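Steinbach reformulates its bitter aperitif, lowers strength and drops quinine

Steinbach has changed the recipe of its red bitter aperitif for the first time since the current version was introduced. The new liquid is lower in alcohol, slightly sweeter and made without cinchona bark, the source of quinine in the earlier recipe. Bottles with the new formula began reaching distributors in February. The name and the bottle shape are unchanged.

The company gave the reasons in a trade notice sent to bars and importers. Cinchona supply has been uneven, and the quinine content of each harvest had to be measured and corrected by blending. Gentian root, already the second bittering agent in the recipe, now carries most of the bitterness. A smaller share comes from wormwood.

Ginevra Gentile, who runs product development at Steinbach, said the change in bitterness is one of shape more than of level. "Quinine arrives early and stays flat. Gentian starts later and climbs. If you taste the two side by side at room temperature, the new one seems milder for a few seconds and then passes the old one," she said. "In a stirred drink with gin you will notice it mostly at the end of the sip."

What it means for stirred drinks

The notice includes results from a bench test in which the old and new versions were used in the same three-ingredient drink: equal parts gin, sweet vermouth and aperitif, stirred over large ice and strained. With no adjustment, the new version gave a rounder drink with less grip and a longer finish. Tasters described it as a little thin in the middle.

Steinbach suggests two corrections. The first is to raise the gin by 5 ml and leave everything else alone, which restores the strength of the finished drink. The second is to cut the stirring time, so that less water goes in. The company does not recommend doing both. A drink that is short on dilution and long on gin loses the orange peel note, which sits lower in the new version than it did in the old one.

For bars that batch in advance, the water added to the batch should be recalculated. A batch built on the old figures will come out weaker than intended, and it may form slush at the neck of the bottle if it is stored in a freezer.
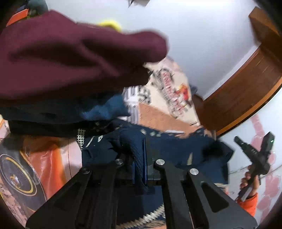 Highballs and spritzes

Long drinks are less affected. The added sugar helps the aperitif hold its flavor under soda water, and the lower alcohol is hard to detect once the drink is topped up. Where the old recipe was paired with tonic, the result now depends much more on the tonic itself. The aperitif no longer brings any quinine of its own, so a light tonic can leave the drink tasting mainly of orange and sugar. A drier, more bitter tonic is the better match.

The color has shifted as well. The new liquid is closer to brick than to scarlet, and the difference shows most in a tall glass with soda. Steinbach says the color will be stable for the full shelf life of an unopened bottle. Once opened, the bottle should be kept closed and away from direct light, as before.

Substitutes for the old version

Two products on the market are close enough to the earlier recipe to be worth testing. Kusumon makes a cinchona-based aperitif that has the same early bitterness, though it is drier and carries more grapefruit peel than orange. It works in equal-parts drinks with a sweet vermouth and is too sharp with a dry one. A teaspoon of plain sugar syrup per drink brings it nearer to the old Steinbach profile.

Astier sells a wine-based aperitif with quinine. It is much lighter in body and cannot be swapped measure for measure. In a stirred drink it is best used together with the new Steinbach, in a split of 2 parts Steinbach to one part Astier. The wine base means that an opened bottle belongs in the refrigerator.

A few drops of cinchona tincture added to the new formula will also put back some of the missing bitterness. Only a commercial tincture with a stated strength should be used. Homemade cinchona infusions are difficult to dose and can contain far more quinine than is safe to drink.

Telling the bottles apart

The front label is nearly identical on both versions. The difference is on the back, where the ingredient statement no longer lists quinine and the alcohol content has been updated. Cases of the new version carry the product code 1393 on the short side. Importers have been asked not to mix the two versions on a single pallet.

Remaining stock of the old recipe will be sold through with no price change. Nuvham, which distributes the brand to restaurants and hotels, said orders placed before its Tuesday cutoff will be filled from old stock while it lasts, with a limit of 14 cases per account. Later orders will be filled with the new version only.

Steinbach's sweet vermouth and its orange liqueur are not affected by the change. The company said it has no plans to bottle the earlier recipe as a separate product.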